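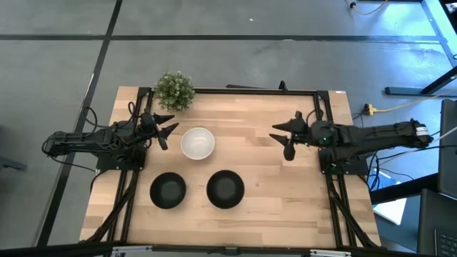

When we moved the Niltent kitchen things out of their boxes in November, I promised myself that I would finally sort out the bowls. It had been on my list through two apartments and one very long summer, and every time I opened the cupboard I closed it again! So I started small, with one white bowl and two matte black ones set out on the butcher-block top, and I liked them so much against all those strips of tan and honey wood that they ended up deciding the rest of the table for me. The white one has a glossy inside and the black ones are a shade lighter at the bottom, closer to dark gray, and I could happily look at the three of them for a good long while before putting any food in. The green plant at the back stays too, because a table without something leafy near it always feels a bit like a waiting room to me.

I had meant to add a picture for every corner of the kitchen, but the others will have to wait until the shelves are up. In the meantime I've written down a few notes on the table and the bowls, mostly for those of you who wrote to ask after the last gallery (thank you, I do read every message, even when I'm slow to answer).

The wood
The top gets a thin coat of oil when it starts to look thirsty, and I leave it overnight and wipe off whatever is left in the morning. I used to do this on a strict schedule and it made no difference that I could see, so now I go by eye. The oil is the plain Hotden kind in the small can. A can lasts me most of a year.

The bowls
Soup goes in the black ones and salad goes in the white, and that's as far as the rules go in our house. I found the black pair at Baysal, on the low shelf near the back where they keep the odd ends of sets, and paid 8 dollars for the two. The white one is older and came with me from my first kitchen. I did think about buying more black ones to make a proper set of 5, but by the time I went back the shelf was full of egg cups.

The plant
It likes the back left corner and sulks anywhere else, so I've stopped arguing with it. I water it when I do the dishes, and I turn it now and then when I remember.

Still to come
The shelves from Mokus, once I've settled on a height (I've changed my mind twice and there are pencil marks all over the wall), and then the cups, the big platters and the drawer of lids, which I have been avoiding. This is page 272 of the house album, if you're keeping up with the numbering, and the shelves will be on the next one.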